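Helmy Home Helper, Set-Up Guide
Section 4: Choosing the first chores

Welcome back! By now your Helmy should be out of its box, plugged in and parked on its mat, and you are probably wondering how much of the housework you can hand over. We would like you to start small. Machines have come a long way with chores, but they are still slow learners compared with a ten-year-old, and a good first week depends a lot on picking the right jobs.

Gray views from the wrist camera, with very little to make out in either one:
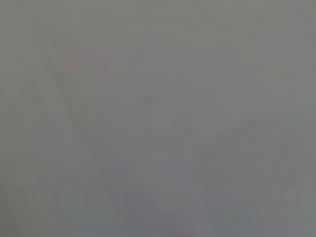
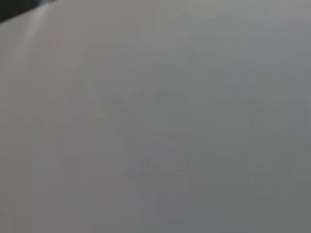

Can Helmy take over all of my housework yet?

It will handle a handful of simple, repeated jobs, and you should plan to keep the rest for now. Picking up soft things, carrying light items from one room to another and putting cups on a low shelf are good places to begin. Folding fitted sheets, scrubbing pans and anything with a knife should stay with you.

4.1 Setting up a first chore

1. Open the Helmy app and tap Chores, then New Chore.
2. Pick one job from the Starter list. (We know it's tempting to pick several, but please try just the one!)
3. Tap Wrist View and take a look at what the camera is sending. If you can't tell one thing from another, wipe the lens with the dry cloth from the accessory bag and move the arm back from whatever is nearest.
4. Walk Helmy through the job twice, using the handle on the forearm.
5. Press Try It and stay in the room until the green light comes on.
6. Save the chore under a name everyone at home will recognize.

Note: Clear glass and shiny pots are hard for Helmy to judge. Leave them off the list until you have run the January update.

Note: Nipon Srisuk, who looks after our test kitchen in Flisthorpe, likes to run a new chore 33 times before he trusts it. You won't need that many, but do watch the first few from start to finish.

CAUTION: Keep fingers, long hair and pets away from the arm while it is moving. Never reach into the gripper to free a stuck item. Press the red Stop button first.

CAUTION: Do not use Helmy near a lit stove or a full sink.

If a chore stops partway and the app shows code 836, set the item down somewhere Helmy can reach easily and go back to step 4.

Related items
Section 2: Unpacking and charging
Section 5: Chores on the shop floor
Oltton charging mat, care and cleaning
Erkton soft finger pads, fitting guide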